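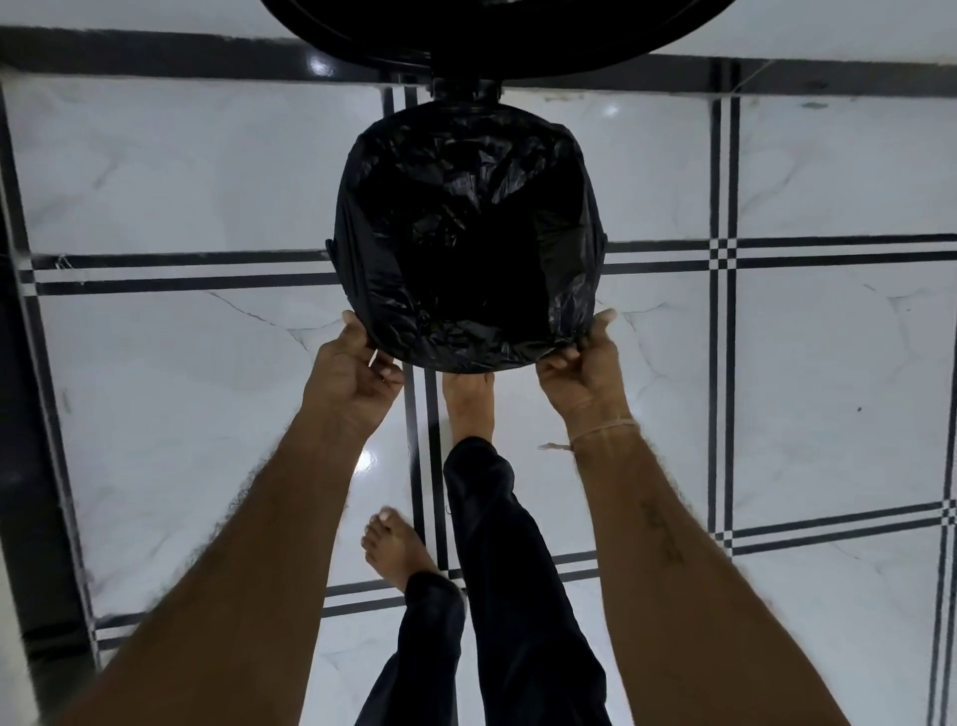 ## Liners and bins: tips for the Kurnau build room

Our robot club runs on Wednesday nights, and most of the mess comes from cutting, filing and stripping wire. These are the habits that have held up. Members on closing duty should read them once before their first turn.

**Changing the liner**

- Shake the new bag open before it goes near the bin. Push the middle down with a fist so the air gets out.
- Fold the edge outward over the rim, all the way around. A hand's width of overlap is enough.
- Hold both sides and pull down evenly. If one side is pulled first, the other side climbs back up.
- If the bag is too wide, twist the spare plastic at the back and tuck it under itself.
- Keep 2 spare bags flat in the bottom of the bin, under the liner.

**What goes in**

- Wire ends, tape, paper towels, dry printer scraps. Sharp offcuts go in the coffee can first, with the lid taped on when it's full.
- No batteries, ever. Dead or swollen packs go in the metal box by the door – tell whoever is running the session.
- Dropped screws get picked up before anyone sweeps. A magnet inside a sandwich bag does this well. Turn the bag inside out over the sorting tray and the screws fall off.

**Floor**

Sweep before you mop. Aluminum filings scratch tile if they get dragged around under a wet cloth. Gonçalo Magalhães uses a damp paper towel along the grout lines and it picks up what the broom leaves.

**Before a competition**

In May we pack for the Antwi meet, and the trash doubles that week. Change the liner at the start of the session as well as the end. Stop building 15 minutes early. Check the bag for small parts before tying it. Last season we threw out a motor bracket and spent 7 dollars plus a long drive replacing it.

Tie the bag with the loose edge, carry it by the knot, and put a fresh one in before you turn the lights off.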